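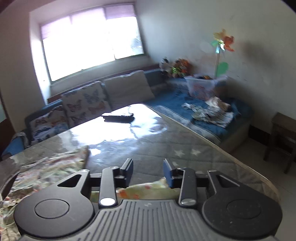 How do you stop a clear table cover from going wrinkly over a cloth?

Warm it up before you lay it, smooth it from the middle outwards, and leave it alone overnight before anything goes on top.

I learned this the slow way. We have a big table by the window, and I like a proper cloth on it (grey at the moment, with stars, quilted-looking, very cheerful in winter) but I don't like washing a proper cloth every time somebody has soup. So, clear cover on top! Lovely, except that once the daylight hits it you see every single ripple.

New covers come folded or rolled, and the creases are stubborn. I hang mine over the airer in a warm room for an afternoon. If it's still sulking, a hairdryer on low from a good distance does the trick, keep it moving, and press with a folded tea towel as you go. Never the iron. My friend Ragnheiður Brøndum tried the iron and now has a new cover.

Get the cloth underneath flat first, though. Any ridge in it will show through, and a quilted one needs a good tug at all the corners. Then lay the cover and push the air out with your forearms, not your fingertips.

For cleaning: warm water, a drop of washing-up liquid, soft cloth, then dry it straight away or you'll get smears. Crumbs do creep underneath at the edges, so I lift one side every so often and give it a shake.

One more thing, cut it a bit big. I trimmed mine to the exact size in August and it has shrunk back from the corner ever since. Bigger scissors next time, and a second cup of tea before I start.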